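Search this site Go

Print this page | E-mail this page

How to Clean and Touch Up a Marble-Pattern Folding Table
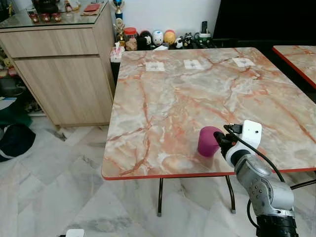

A square folding table with a pink-and-white marble pattern and red edge trim.

Marble-pattern tops are sold on a lot of folding tables, and most of them clean up the same way. The pattern is usually a thin printed layer under a clear gloss coat. Once the gloss is scratched through, the print goes quickly, so the aim is to get the dirt off without rubbing any harder than you need to.

What you need

Two soft cotton cloths
A bowl of warm water
Dish soap
Baking soda
An old toothbrush
Contact glue, if the edge trim has lifted
Masking tape

Cleaning the top

1. Brush off crumbs and grit with a dry cloth. Grit dragged under a wet cloth leaves fine scratches that show up under a lamp.

2. Mix a few drops of dish soap into the warm water. Wring the cloth out until it no longer drips.

3. Wipe in straight lines from the back edge to the front. Rinse the cloth often.

4. For tea, coffee or ink, make a paste of baking soda and water. Leave it on the stain for 5 minutes, then lift it off with a damp cloth. Do not scrub. Test a corner first.

5. Dry the top right away with the second cloth. Water left standing at the edge gets under the trim and swells the board.

Do not use scouring powder, steel wool or nail polish remover. Glass cleaner is fine on some tops and leaves a haze on others. The gloss on our Varnis table hazed after one use and had to be washed down twice.

Fixing loose edge trim

Clean out the gap with the dry toothbrush. Put a thin line of contact glue on both the board and the trim, wait until it is tacky, and press the trim back. Hold it with masking tape overnight. If the trim has shrunk and no longer meets at the corner, glue it where it lies - stretching it only makes it pull away again.

Legs and feet

Wipe metal legs with the same soapy cloth and dry them, paying attention to the hinges. One drop of light oil on each hinge is enough. Check that every foot cap is in place. A missing cap will mark a wood floor, and hardware stores sell replacements by the leg diameter, so measure before you go.

Storing the table

Fold it only when it is fully dry. Stand it on edge with an old towel between the top and the wall, away from heaters and direct sun.

Page last updated November 2018

Contact Trundham Home Notes | Copyright Trundham Home Notes | Back to top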